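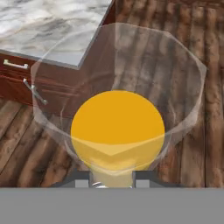 The sibling group is back in August, and we couldn't be happier!

If you were with us last summer you'll remember how it began — two brothers and a very shy cousin in the small room at Clovach, while their parents met down the corridor. By the end of the holidays there was a waiting list. So this time we're running 2 groups, one at Clovach as before and a new one at Vercombe, where the garden room has finally been painted (it's a lovely green, go and see it).

The group is for brothers and sisters of children who are having therapy with us. They do a lot of waiting, these children. They wait in cars and in corridors, and they often know far more about what's going on at home than anyone has told them. In the group they get an afternoon of their own, with a proper snack, plenty of making and messing about, and time to talk if they want to. Some talk all afternoon. One girl last year said hardly a word until week four and then told us the whole story of her hamster, which had rather a lot of her brother in it.

Shanthi Mridha will be leading both groups. Many of you know Shanthi from the family sessions at Warard, and she has spent the spring putting together new activities for the older ones, including a comic-strip workshop that I got to try myself and didn't want to stop. She'll ring every family before the first afternoon to hear about your child, what they enjoy and anything that's worrying them.

Places are for ages seven to 12. There's no charge, and thanks to the Ekanayake fund we can help with bus and train fares too — please do ask, that's what the money is there for. You don't need a referral if a brother or sister is already seeing one of our team. Just speak to their therapist or leave your name at either front desk and Shanthi will get back to you.

Teenagers, we haven't forgotten you! An evening group is being talked about for the autumn, and we'd love to hear what time would suit. After football seems to be the favourite so far.

17 shares | 2 comments

Contact us | Copyright Clovach Family Therapy | Back to top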